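What Happens in a Hotel Room After You Leave?

A hotel is a building where people pay to sleep. The Trindade has 92 rooms. When guests check out, their room must be made ready by 2 in the afternoon. 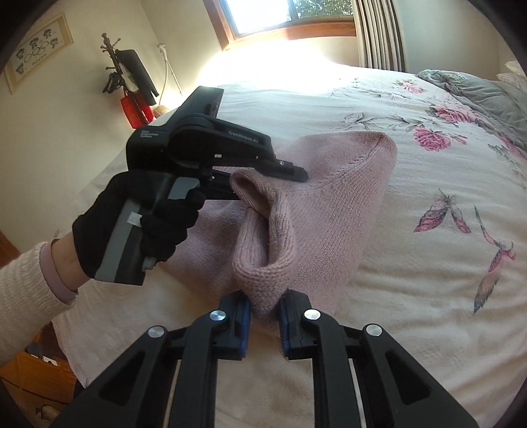 Photo: Flakotent

First, a housekeeper takes off the used sheets. They go down to the laundry in a big bag. On a busy day in July, the laundry washes 233 sheets.

Next come clean sheets and towels.
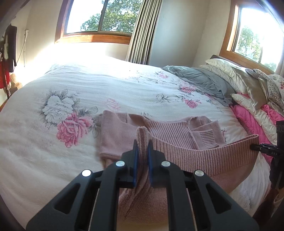
The bathroom is scrubbed and the floor is vacuumed. One room takes some 10 minutes if the last guests were tidy. Then the front desk can give out the key again.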